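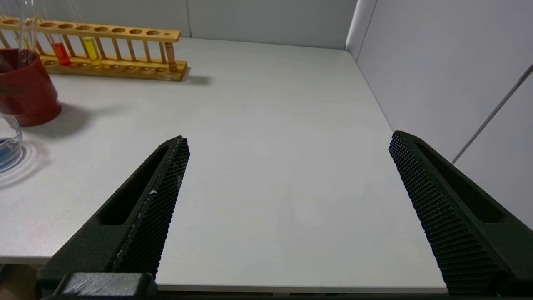
Wrist camera, jaws open, tube rack at the back.

**1/** Writing up the gripper fault from June, as promised. Short version: our gripper opened by itself with a beaker in it, while the arm was still moving, and the arm didn't know. Long version follows.

**2/** The setup is a bench cell at the Ratenska lab. One arm, a two-finger gripper, glassware on a white table. The job is moving small amounts of colored water between beakers, tubes and dishes for hours at a time. No chemicals in the cell during these runs, only dye.

**3/** The sequence runs on Pullero, which is our own in-house program. The gripper is driven through a controller from Fevent. The two talk over a serial line. The arm has its own controller and its own safety circuit. Keep those three pieces in mind because the fault sits between them.

**4/** On cycle 555 of an overnight run, the arm lifted a beaker, started across the table, and the gripper opened. The beaker dropped and broke. The arm carried on to the place position, lowered, "released" nothing, and went back for the next item.

**5/** It then ran several more steps through broken glass and red water before the vision check finally failed on a missing dish. That check stopped the run. I got the alert at 4:40 a.m. and came in.

**6/** No one was hurt. The cell door was shut and locked the whole time. I still log this as a safety event, and so does the lab. A machine that lets go of glass and doesn't notice is a problem whether or not there's a person next to it.

**7/** First suspect was the finger pads. The textured strip on the left finger has a seam along its upper edge that's a bit frayed, and I'd been meaning to replace it. A slip seemed like the easy answer.

**8/** It wasn't a slip. If a beaker slides out, the fingers close further and the position reading goes down. Our reading went up. The fingers moved outward, all the way to full open, at a steady speed. Something told them to open.

**9/** Second suspect was our own code sending a stray open command. I went through the Pullero command log line by line. The last thing sent before the drop was "hold." After that there's a gap, then "hold" again, to a gripper that was already empty.

**10/** The gap was the clue. Pullero sends the gripper controller a keep-alive message many times a second. Before the drop, there were no messages at all for 1,720 milliseconds.

**11/** The controller has a timeout on that line. Ours was set to 1,000 milliseconds. If it hears nothing for that long, it assumes the host has died and resets itself. That part is sensible and I have no complaint with it.

**12/** The trouble is what our startup script told it to do after a reset. It homes the fingers. Homing on this unit means driving to full open to find the end stop. So: silence, reset, home, beaker on the table.

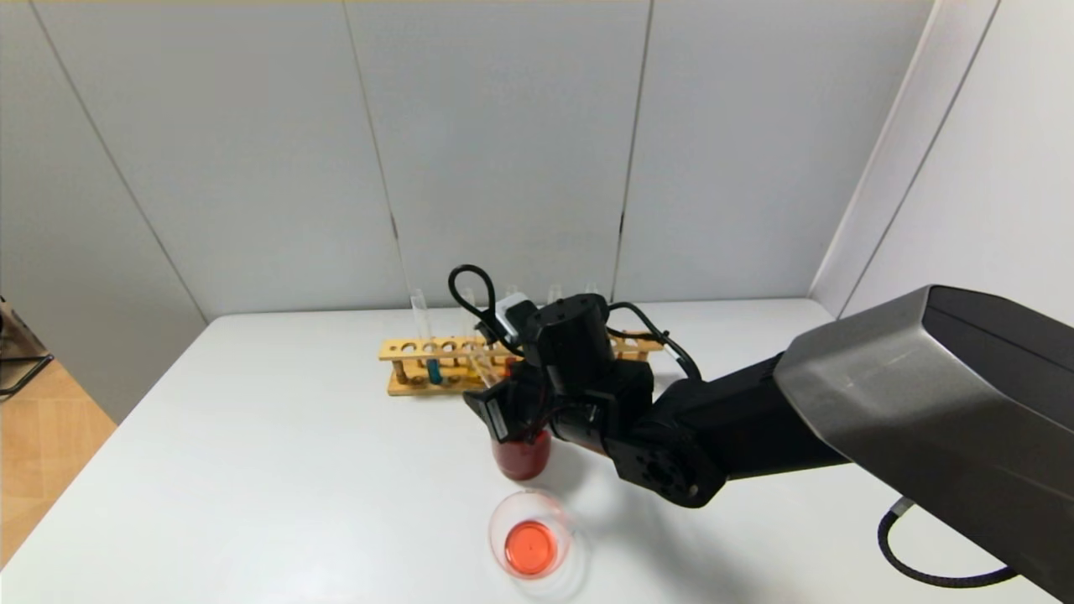
**13/** The worst place for that to happen is over other glassware. A beaker and an open dish often sit close together under the wrist, with the rack right behind. There isn't much room for anything to fall without hitting something else.

**14/** So why the silence? I blamed the cable for most of a day. The cables at the gripper go up in loops and flex on every move, and a tired conductor would have explained it. I swapped the cable, ran the same path, and wiggled it by hand with the arm powered off and the line monitored. Clean every time.

**15/** The real cause was dull. Pullero closes its log file when it reaches a size limit, compresses it, and opens a new one. That was being done in the same thread that sends the keep-alive. Small logs, no problem. Long overnight run with debug logging left on, big problem.

**16/** I left the debug logging on. I'd been chasing something unrelated earlier that week and forgot to turn it off. Putting that here so it's not a mystery where the large files came from.

**17/** I went back through older runs looking for the same thing. There were 18 gaps long enough to trip the timeout. In all the others the gripper happened to be empty or already open, so it reset, homed, and carried on with no outward sign.

**18/** That bothers me more than the broken beaker. The warning was in the logs the whole time. The controller reports every reset with a status code, and Pullero was reading that code and filing it under "info."

**19/** What we changed, in the order we did it:

- Keep-alive now runs in its own process and does nothing else.
- Log compression happens after a run ends.
- A reset code from the gripper stops the arm and holds it there until a person clears it.
- No automatic homing. After a reset the fingers stay where they are.

**20/** The last one needs care. "Stay where they are" means the grip force can drop when the controller restarts, depending on the unit. We tested ours with a plastic beaker of water and it held through the restart. Test yours before trusting it. Don't take my word for a gripper I haven't seen.

**21/** We also added a check that the finger position hasn't changed between pick and place. It compares two readings. It takes no time at all, and it would have stopped the arm before it went anywhere near the broken glass. It should have been in there from the start.

**22/** Testing: I wrote a small script that blocks the keep-alive on purpose at random points in the cycle. Before the fix, it dropped a plastic beaker on the first try. After the fix, the arm stops, the fingers hold, and the screen says why.

**23/** One thing the test turned up: if the silence starts while the fingers are closing, the controller finishes the close before resetting. With thin glass I don't love that. We lowered the closing force for tubes and I've put a note in the cell manual. Still open.

**24/** On cleanup, for anyone running glass in a cell: lock out the arm before you open the door, even for one piece. Tongs, not gloves, for the big bits. Wipe the finger pads with tape afterward. The crosshatch holds tiny splinters and you won't see them.

**25/** A few people at the Simões site run the same startup script, so I called them before posting any of this. They had automatic homing turned on too. It's off now.

**26/** If you use a similar setup, look for two things. What does your gripper do when it stops hearing from the host? And does the arm find out? I could have answered the first one from the manual. I'd have gotten the second one wrong.

**27/** Left finger pad is getting replaced anyway. New ones are on order.

**28/** Answering a question I've had by message already — yes, the emergency stop worked, both then and in testing. It was never pressed that night. The arm had no reason to stop because every signal it was getting said things were fine.

**29/** I'll post the keep-alive test script once I've taken our network paths out of it. Probably next week.

— Beryl Yeoman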